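Progress Report to the Wijesinghe Fund
Public Lecture and Oral History Program, second reporting period
Prepared by the Program Office
September 21, 2021

1. Purpose of this report

This report covers work done under the Wijesinghe grant since the first progress report. It sets out the state of the lecture series, the oral history recordings, the reading room display and the school visits, and it lists the changes to the work plan for which we ask the Fund's approval. Spending is dealt with in section 7. The grant agreement asks for reporting against the four work items in Schedule A, and the headings below follow that order.

2. Lecture series

The work plan provided for seven public lectures on wartime displacement and postwar settlement, held in the campus theatre and open to the public at no charge. Five have been given. The remaining two are booked for October.

One change of speaker was made during the period. The lecturer on postwar sponsorship of farm labourers withdrew because of a border closure, and the slot was filled by a historian from our own faculty, who spoke on church and union sponsorship of families in the same years. The subject falls within the Schedule A description and we did not treat the change as a variation. The withdrawn speaker has been offered a place in next year's series, outside this grant.

Three of the five lectures were given to a reduced house under the seating limits then in force. The other two were given online only. The online lectures drew questions from listeners well outside the region, including several from people with family papers of their own. Those offers have been passed to the archive and are being answered in the order received. No commitment to accept material has been made.

Sound at the second lecture was poor. The lapel microphone failed in the first few minutes and the rest was taken from the lectern. The recording is usable but uneven, and we have had it transcribed in full so that the text can be posted beside it. A spare microphone has since been bought from the program's own funds.

3. Oral history recordings

The target in Schedule A is 22 recorded interviews with people who came to the district as refugees, or with their children. The interview phase is complete and the target has been met. Transcription is not complete. Drafts exist for all of the interviews, but the checking of each draft by the person interviewed has gone slowly. Most of the people concerned are elderly and prefer paper to a screen. Drafts are therefore printed in large type and mailed with a return envelope, and corrections are entered by hand when the copy comes back.

Two people have asked that parts of their interviews stay closed during their lifetime. The consent form allows for this. The closed parts have been cut from the public version and the full recordings are held under restriction in the archive.

Transcription is being done by Osinex under the contract approved in the first period. Turnaround has been within the agreed time. Accuracy on place names has been weaker, especially for villages whose names changed after the war, and we have supplied a word list. Files received after the list was sent have needed noticeably less correction. Where a speaker uses an older form of a name, the transcript keeps the form spoken and gives the present name in square brackets.

An index by place and subject is under way. It will cover the public versions only.

4. Reading room display

The display draws on the college's own holdings and on loans from families. Its earliest item is a settlement society minute book opened in 1809, which was included to show that organized sponsorship in the district is older than the period covered by the lectures. The remaining items date from the war years and after.

The cases were ordered from Praltodent and arrived later than quoted. On delivery, one lid did not seat properly against its gasket. The supplier replaced the lid at no cost. Light readings have been taken at each case with the blinds open and closed, and the two cases nearest the windows have been moved to the inner wall. Original letters will be shown for half the run and then replaced with facsimiles.

Labels are drafted in English and French. The French text is with the translator. The labels were cut in length after a trial in which readers standing at the case could not finish them comfortably. The longer versions will be kept in a binder at the desk.

Opening was planned for the start of term and is now set for October, to fall in the same week as the sixth lecture. Loan agreements have been extended to match, and each lender has confirmed the new dates in writing.

5. School visits

This item is behind schedule. Schedule A provides for visits by senior history classes, each made up of a talk, a session with copied documents and a short writing exercise. Schools in the district were not permitted to travel for most of the period and no visits to campus took place.

In place of the visits, we prepared a document kit that a teacher can use without our staff present. It contains copied letters, a ration book page, a shipping notice, a map and a teacher's guide. The copies are made with the permission of the owners, and surnames have been removed wherever the family asked for it. The kit was tried in two schools. Both teachers found the reading load too heavy for one class, and the kit has been split so that it runs over two. The guide now says which documents may be dropped if time is short.

We propose to keep the kit as a permanent part of the program, and to resume campus visits when the school board allows travel.

6. Records and administration

The program moved offices during the period, into shared space on the second floor of the library building. Consent forms are kept in a locked cabinet in the archive and were not part of the move. Lecture registrations are held by Nestside, the booking service used for the series, and are deleted after each event in line with the college's privacy rule.
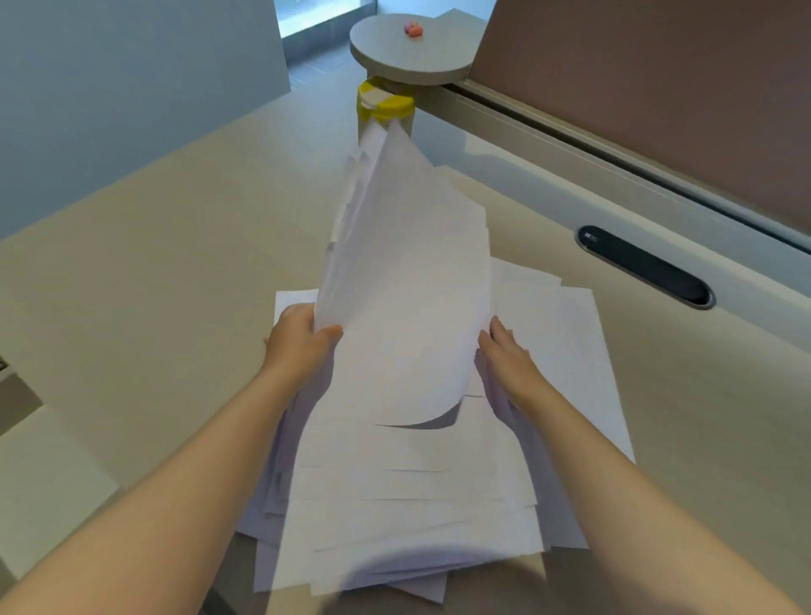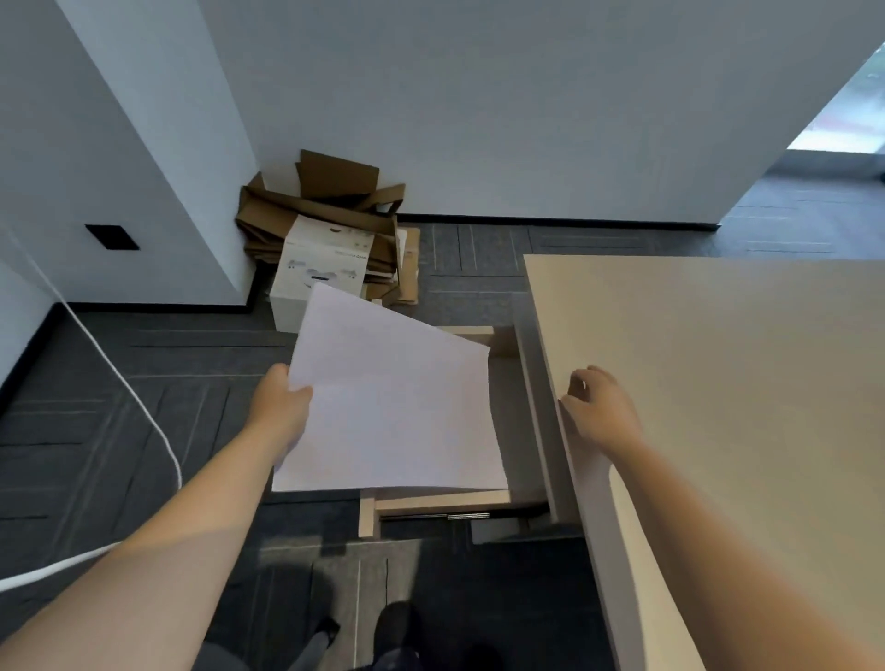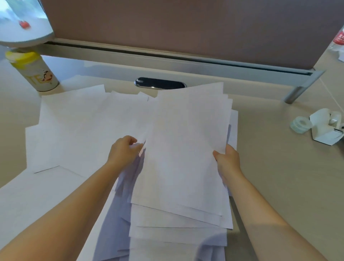 Paper files for the grant are kept in the same order as the sections of this report, with correspondence filed at the back of each. Signed originals are retained by the college for the term set out in the agreement, and scanned copies are held on the college server. The Fund may inspect either set on request.

The file naming rule for recordings has been changed. Interviews were first named by date, which caused confusion when one person was recorded more than once. They are now named by interview number and part. A table linking old names to new has been placed with the master files.

7. Budget

Spending is within the approved total. Travel is well under budget as a result of the online lectures and the one change of speaker. Transcription and printing are both over their lines, the first because interviews ran longer than planned and the second because of the large-type drafts and the school kit. The statement signed by the college finance office is sent separately.

8. Changes requested

We ask the Fund to approve the following.

Transfer of the unspent part of the travel line to transcription and printing, with no change to the grant total.

Replacement of the campus visits in Schedule A, for this grant year only, with delivery of the document kit to schools.

A later opening date for the reading room display, as described in section 4.

9. Work for the next period

The last two lectures will be given and their recordings posted with transcripts. Checked interview transcripts will be released in batches as they come back - the first batch is ready apart from its cover sheets. The display will open and the facsimile change will be made at the halfway point. Revised kits will go to the schools that have asked for them, along with a one-page form for teachers' comments.

The seating plan for the October lectures depends on the public health order in effect at the time. If the theatre cannot be used, both will be given online at the advertised hour, and people who have registered will be told by email and by a notice at the door.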